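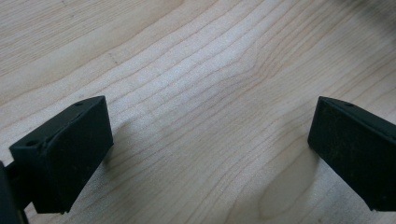
Evaluating the Rarkgate Handheld Gripper Kit
Project report, Group 4: Adaeze Odukoya, Peiyu Dong, Kai-wen Kwan
Supervisor: Ingegerd Dahlgren
6/9/21
2 min read

1. What we were asked to do

The department was thinking of buying the Rarkgate kit for the second-year manipulation course and wanted someone to use it first. We had asked for the drone project. The kit is a gripper you hold in your hand, with a camera looking down past the fingers, and the brochure says a new user can record good demonstrations "within minutes of unboxing." It doesn't say how many minutes.

2. Setup

Assembly took one afternoon, most of it spent on the fingers. The manual covers the older model in detail and ours in a footnote. Kai-wen put the pads on backward, Peiyu corrected him, and then we found the page that said Kai-wen had been right for the older model. The black fingers stand out well against a pale wood tabletop, so we did all our recording on one and gave up on the gray bench in the lab.

3. Recording

We recorded 368 demonstrations of picking up and moving small objects. The plan said 600. The difference is mainly the calibration step, which has to be repeated whenever the software restarts, and the software restarts when it feels like it. Each session opens with the gripper held still over bare table, fingers apart, until the program is satisfied. Adaeze got very good at holding still.

The grip itself was better than we expected. Pens, erasers and bottle caps gave no trouble. Coins were hopeless – the fingers are too blocky to get under anything flat – and we dropped them from the task list after a long morning.

4. Support

We wrote to Rarkgate twice. Mei-kuen Wu answered the second message the same day and sent a patch that fixed the lost timestamps. The first message is still, according to the website, in a queue.

5. Recommendation

Buy two kits, not the classroom bundle. The bundle adds a carrying case and a poster. Budget a full lab session for setup, and print the footnote in large type.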